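3.2 Board and pieces

The task used one board and a small group of colored pieces, all made to a single design called Darkus. The design was drawn up by Zuzana Kollár and Joni Vainio for an earlier study of how adults learn to fit shapes by trial and error, and we kept it so that our results could be set beside theirs. Paavo Lappalainen made two copies of the set. Copy A was used in all sessions, and Copy B was kept for practice and for checking the fit of worn pieces.

The board is a pale yellow square plate with recesses cut into it. The floor of each recess is a deeper amber yellow, so an open slot can be told from the surface of the plate at a glance. We did not paint the slots to match the pieces. In pilot sessions with an older set, Seppälä, which had matched colors, people went straight to the slot of the right color and hardly looked at the shape of the piece. The board was laid on a dark gray tabletop for the recorded sessions. On the white table used in the pilot, several people had trouble judging where the plate ended.

The pieces fall into two groups. Flat pieces, among them a blue one and a green one, lie low on the board and leave most of the surface around them in view. Standing pieces rise above it and hide part of what is below. The red piece belongs to the second group and caused the most difficulty. It is built from square-section bars and looks like a blocky letter "h", or a chair (Figure 1). A tall column carries two arms. One is short and turns down into a leg, with a gap left between the leg and the column. The other is a long bar whose far end also drops down as a leg. A person placing it has to think about the foot of the column and the end of the long arm together, and the board below is partly hidden by the piece while this is going on.

Two further points about the red piece matter for the scoring. First, its two arms are easy to mix up in memory. Participants who had studied the piece for a full minute still drew it with arms of equal length, or with the legs swapped. Second, the column is the natural place to hold it. Almost everyone took it by the top of the column, which leaves the long arm free to swing when the piece is turned. We did not correct this, and the instructions said nothing about where to hold a piece.

3.3 Order of placement

Each session began with the flat pieces. We tried the reverse order in September and gave it up after one Saturday of testing – with the red piece already standing, people kept knocking it while reaching for the slots beside it, and the placement times said more about reach than about fit. The order within the flat group was left to the participant.

A placement was scored as complete when the piece was fully down in its recess and the hand had been withdrawn. Pieces that rocked when touched were scored as partial. Érica Furtado and Janka Sýkora scored all placements separately and then met to settle the ones on which they differed. Most of those were standing pieces with one leg seated and the other resting on the rim of a slot.

In total we recorded 1,205 placements by 101 participants. Of these, 1,097 were scored as complete. The remainder were partial placements or were stopped by the participant, and they are kept in the analysis of errors but left out of the analysis of time. Practice placements on Copy B were not recorded and are not part of either count.

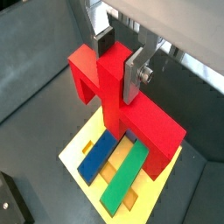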